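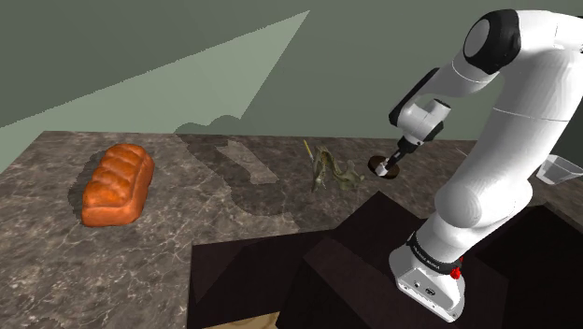

What is the difference between a seasonally adjusted number and the raw one?

The raw number is the plain count for the month, and the seasonally adjusted one has had the usual ups and downs for that time of year taken out, so that one month can be compared fairly with the next.

Þórey Steinarsdóttir

Hello everybody, I hope this is the right board for this, I usually only read here! I write a little newsletter for the small business owners in Brirkside and every month I include a paragraph on new unemployment claims in our area. For May the state table gives me two figures, 273 in the column marked NSA and 238 in the column marked SA. My problem is that the first went up from April by 34 and the second went down a bit. So did claims rise or fall? I had already written "claims jumped" and then I saw the other column and took it out again, and now the paragraph is just sitting there with a hole in it. My brother-in-law is quite sure we're in a recession and wants me to say so, but I would like to understand the table first. Which one do I print, and can I compare it to May of last year?

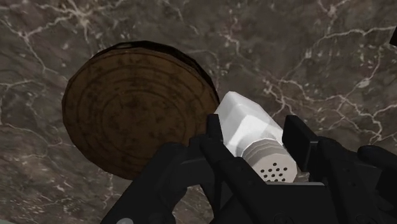
Round wooden slice on a marble countertop.

Fogh

Welcome, and what a nice thing to be doing for your town! You've got two true statements on your hands. More people filed in May than in April, that's your 273. But if May is a month when filings usually go up where you live (school contracts ending, a plant that shuts for retooling, whatever it is locally), then some of that rise was expected, and the adjusted column is telling you it was a little smaller than usual.

For a month to month comparison I would print the adjusted number and say so in the sentence, something like "after adjusting for the season, claims edged down to 238." If you want to compare with last May, you can use the raw column against the raw column, as both are Mays and the seasonal part mostly washes out. What you must never do is take SA from one month and NSA from another. I did that once in a grant report and had to send out a correction, and I still feel my ears get warm when I think of it.

Do look at the footnotes too. Adjusted figures get revised, usually once a year when the factors are recalculated, so the April number you printed last time may have moved a little by the time you go back to it.

As for the recession question, I'd leave that out of it. One month of claims from one area can't tell you that, even if your brother-in-law turns out to be right.

Zumatden

just use the SA one, everyone does
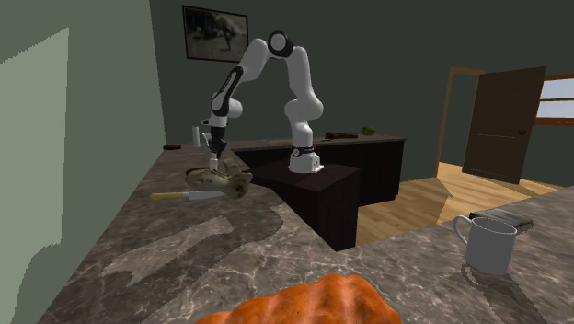

Ondevska wrote that Fogh's advice is good but that the numbers are small, and that with anything under 300 a single employer letting 200 people go would swamp whatever the seasonal factors were doing. She suggested adding a three-month average next to the monthly figure, using the adjusted column all the way through, and keeping the word "jumped" for months when the average moves as well. She also said to put "seasonally adjusted" in the heading of the little table, in case a reader looks up the raw count and writes in to complain.

Þórey Steinarsdóttir

Thank you all so much, this is a great help! I'll go with the adjusted figure and the three-month average, and a line with the raw comparison to last May underneath if I can make it fit. I have to go back and check my April issue now, I have a feeling I mixed the columns there.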